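Gurndale Glasshouses open day, 2 October 2022

We have been meaning to go to the Gurndale open day for years and something always gets in the way. This time it didn't, and I'm so glad! If you grow even one tomato plant on a windowsill, put it on your list for next year.

We parked in the field behind the packing shed (bring boots, the gateway was a bog) and walked up with Nisha Mathur and her two boys, who had been promised cucumbers and wanted to know where they were before we'd even got our wristbands. The cucumbers are in House 4, for anyone else with the same problem. Everyone starts in House 1, though, and you go round in groups with someone from the nursery.

Ours was led by Ragnheiður Hedegaard, who looks after the vine crop and has a voice that carries right down a row without her seeming to raise it. The first thing that hits you is the smell. You know how your hands smell after you've been pinching out side shoots, that green, slightly peppery smell? Imagine a whole building of it. The second thing is how tall everything is. The plants go up on strings, well over your head, and as they grow the stems are let down and laid along the bottom of the row, so a plant that looks nice and tidy at picking height may have metres of bare stem trailing away at ankle level. House 1 holds 3000 of them. I had read about layering but never seen it done, and I stood there gawping until the group had moved on without me.

They let us watch the lowering. You unhook the bobbin at the top, let out a turn or two of string and hang it up again a little further along, and the whole plant shifts sideways. Pushpa Prajapati from our allotments had a go and snapped nothing. I had a go and took off a perfectly good truss, which I was allowed to keep. I ate it in the car.

Pollination next. There are cardboard hives of bumblebees tucked in at the row ends, and you can tell which flowers have been visited because the yellow cone gets a small brown bruise where the bee has held on. I have been looking for these bruises at home ever since and have found a few on the late Dallow plants by the water butt, which pleased me no end.

House 2 was the one I'd come for, as it's where they trial the cooking varieties. A tomato for slicing wants to be juicy, and a tomato for sauce wants to be mostly flesh, with thick walls and not much water to boil away. We were given halves of both to squeeze over a sieve, and the difference is enormous. They have a plum type called Flornbridge that you can practically cut like cheese. It doesn't taste of much raw. Cooked for an hour with an onion it was gorgeous, dark and a bit sticky, and I went back for a second spoonful and then (when the group was looking at the irrigation) a third.

There was a good long argument about ketchup as well, and whether it is worth making your own when the sort in the red bottle is so reliable. Feelings ran high. I make a batch every autumn and it never comes out the same twice, sometimes too thin, once so heavy on the cloves that we used it up in a stew.
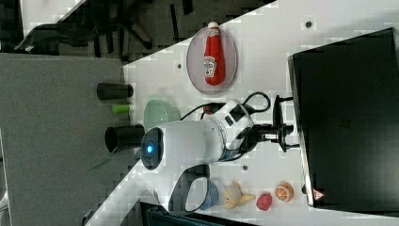 Savita Rastogi thought I was reducing it too fast, and said that if I roasted the fruit first, cut side up, and left the vinegar until the last ten minutes, I wouldn't need half the sugar I was putting in. She also does hers without cloves. I've written it all down on the back of the map and will report back.

The chilli house was smaller and much hotter, and my glasses steamed up at the door. They grow a long thin one there, Lodhi, which they start off in March in the propagator alongside the peppers. I asked about overwintering and was told to cut them back hard, keep them nearly dry and stop fussing. I'm a fusser, so we shall see.

Then the water. All the rain off the roofs goes to a reservoir at the bottom of the site, and whatever drains out of the growing bags is collected, cleaned and sent round again. Ju-won Chae took us through the pipework with such obvious delight that even Nisha's boys stayed put, and they are seven and nine. The tank by the pump room takes 1170 litres, and that's one of the little ones!

By now my feet had had enough and we stopped for soup - tomato, naturally, with plenty of basil and a proper bread roll. The queue was long but cheerful, and we got talking to a couple who had come over on the train with an empty rucksack for the plant sale, which struck me as very good planning. 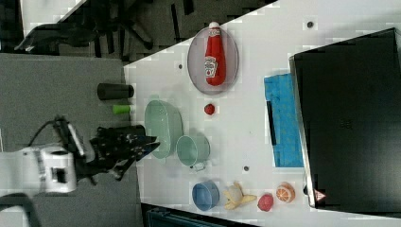 Pale green bowl and mug on the white table.

On to the plant sale, then. There isn't a great deal to buy in October if you're after tomatoes, but there were herbs in pots, overwintering onion sets and packets of seed saved on site. I came away with Flornbridge, two thymes and a bay I had no room for. Cash only at the seed table, cards everywhere else.

Dogs have to stay outside the houses, the paths are wide enough for wheelchairs in all of them except the chilli house, and the last tour goes in at three. Wear layers you can take off.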